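Storage bin (play and sorting)

A storage bin is an open-topped container used to hold loose items that are handled often and need no fixed position. In homes, nurseries and toy libraries, grey rectangular bins are commonly used for mixed small goods such as moulded animals, cups and balls. The term tote is used for similar containers in warehousing.

Form

Most bins of this type have a flat floor and walls that slope outward towards a thin lip. The slope lets empty bins nest and makes it easier to reach an item lying against the side. It also means that the floor area is smaller than the area at the lip, so capacity is normally quoted by volume. The Rostby pattern, sold in sizes of 11, 16, 25 and 35 litres, keeps the same wall angle throughout the range.

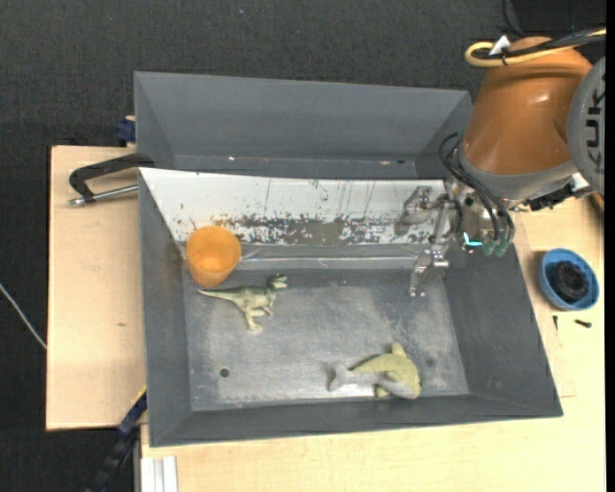 Items in a part-filled bin tend to settle in the corners and along the foot of the walls. Curved or tapered objects, including cups and toy animals with long tails, rarely lie flat and may rest partly on one another. Fins, feet and similar projections can hold a toy on its side.

Wear

The floor takes most of the wear. Pale scuffs and scratches appear first, followed by darker patches where dirt has worked into the surface. Such marks do not affect use. Cracks at the lip are more serious and are the usual ground for withdrawal.

Sorting

Two bins are often placed one behind the other on a worktop, with items moved between them by kind or colour. The Ondcombe toy library adopted this layout under Mwajuma Gachanja, whose handling notes were later revised by Braulio Ayala.

See also: Crate; Nesting container; Toy library

Page last edited 29/07/2018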